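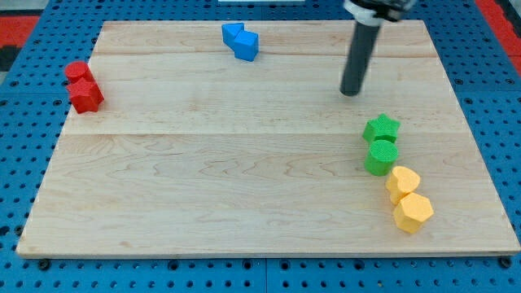

About us

Wondisetti is a small robot teaching workshop in Drastthorpe. We show robot arms how to do things, one go at a time, with a person's hand either on the arm itself or on a controller across the room. Then we pass what we've collected to people who build the learning side, and they come back and tell us what the robot made of it.

We love this work. Most of us came to it sideways (a piano tuner, two former lab technicians, somebody who used to ice wedding cakes) and found that we could happily spend a whole afternoon getting an arm to nudge a star up against a cylinder. If that sounds like your sort of afternoon, keep reading!

What we do all day

A session starts with a board and some blocks. Ours come in red, blue, green and yellow, and in shapes that behave very differently when you push them. A cylinder wants to roll off round the fingertip. A cube will slide nicely if you push the middle of a face and spin if you don't. The star is everybody's favourite and everybody's enemy, as the finger can settle between two points and steer it beautifully, or catch the tip of one and send it round the wrong way.

The arm on our block table has no jaws. It has a single long finger with a rounded end, so everything gets done by pushing. Newcomers often ask for a proper gripper on their first morning, and by the end of the week they've stopped asking, because pushing is so absorbing once you get into it. You have to think about where a block will be two moves from now and leave yourself room to get round behind it.

The operator gets a short instruction in plain words. "Put each colour with its partner" is a popular one, and so is "bring the hexagon up to the heart". A good finish for the first looks like the board at the top of this page, with red by red, blue by blue, and the green and yellow pairs making a crooked line down the right. They don't have to be neat. We used to ask for neat, and the operators got slow and fussy and the robot learned to be slow and fussy too!

By hand and from a distance

We teach in two ways and we're fond of both.

Teaching by hand means taking hold of the arm and walking it through the job. The joints go slack enough to move, you guide the finger where it needs to be, and the computer remembers the path. It's lovely for big, simple movements and for showing visitors, who nearly always laugh the first time the arm repeats what they did. It's less good for delicate pushes, where your own weight on the arm gets into the movement.

Teaching by remote control means sitting back with a controller and steering. It takes longer to learn. For the first few hours your left is the robot's right and you will shove things clean off the board. After that something settles, and you stop thinking about the controller at all. Nearly all of our block work is done this way now, on a control desk we call the Fuchs. (It was named after the label on the crate we built the first one from. The crate is long gone, and we're on our third desk.)

We keep the mistakes. If an operator overshoots and has to go round and bring a block back, that recovery stays in. A robot that has only been shown perfect runs doesn't know what to do when a block turns the wrong way, and blocks turn the wrong way all the time.

How we got going

Recep Özkan started Wondisetti in a rented room over a tile shop, with one arm and a borrowed table. He had been repairing packing machines and was fed up with writing out every movement as a list of positions, only to do it all over again when the box changed size. He wanted to show the machine what he meant. The first task he taught was moving a mug to a mat, and it took him 223 tries before the arm could manage it by itself on a clear table. He still has the mug.

We moved to our present building in November, in a spell of awful rain, and carried the arms in under a party tent. There was much more space and, for the first time, heating that worked. The blue pegboard tables came in soon after. They're a joy to set up on, with a hole wherever you'd like to bolt something down, and a wooden board on top gives the blocks a surface we know well.

Our biggest piece of work so far is Rernoseck, a collection of block pushing sessions recorded entirely by remote control. We set ourselves a target of 800 finished sessions for the first round and closed it at 790, after we threw out a handful where the instruction and the result didn't match. The second round is under way and is aiming for roughly 2000. It brings in longer instructions and some rather cheeky ones, such as asking for a shape that has two possible answers and seeing which the operator goes for.

Working here

Operators work in short turns and swap often. Steering is tiring in an odd way, more in the eyes than the hands, and a tired operator teaches tired habits. Between turns people watch each other's runs, write up notes, or argue about whether two blocks were touching. There is a kettle. There is also a long-standing disagreement about whether you should start with the pair nearest the finger or the one furthest off, and you'll be asked for your view.

You don't need a background in robots to join us. We look for patience, steady attention and a willingness to say "that one went badly, let me tell you why". Training takes place at a real table from the first day, starting with a single block and one instruction. We'd much sooner teach someone curious from scratch than unpick confident habits.

Come and have a go

We open the workshop to school groups, college classes and anyone in Drastthorpe who'd like to see what goes on. Visitors get a turn at the Fuchs and may pick their own instruction, within reason. Younger ones tend to be better at it than their teachers, and they know it.

To arrange a visit or ask about operator places, write to Recep at the workshop and tell us a little about your group. If you have a task you think a robot ought to be shown, put that in too. We keep a list on the wall by the door and we do try them.

Page last updated October 3, 2021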